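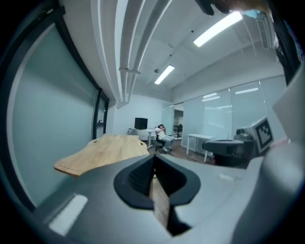 August, 7 am, Priltalstead, upstairs room

Got in early to settle the desk question before anyone else had a view on it. Dineo Motaung wants the honey-coloured one left by the window. Rutilio Huerta wants it anywhere else, on the grounds that he has walked into the corner in every position so far. The corner is rounded. He says this has not helped.

Left it by the window for now. The frosted glass is a mixed blessing – decent soft light, no glare on the work, and no idea at all what the weather is doing until you go downstairs to get the mail and come back soaked.

Sanded the top yesterday with the fine paper and gave it 2 coats of the Zidard oil, 4 hours between. The tin says 18 hours before use. Dineo put a mug on it at hour 7. The ring came out with a rub and a bit more oil, and we've agreed not to discuss it further. The little cutout at the far edge needs going round by hand, folded paper, no block. I used the block first. Don't.

Lights: both ceiling fluorescents to stay as they are until the Gonden order comes in. Rutilio reckons the one nearer the back wall has a different colour to its tube. I couldn't pick it, but then I'm the one who matched the Mahlangu stain to the wrong sample in autumn, so put him down as right.

Pipes: still need a wipe along the top, where the sanding dust goes to retire. Check the clamp while the ladder is up. Damp cloth only, and start at the back wall so you aren't dusting your own head the whole way along.

To do
– second sand on the curved front edge, it still catches a sleeve
– felt pads for the feet
– ask Rutilio about the ladder, he had it last
– new mug rules (Dineo to draft)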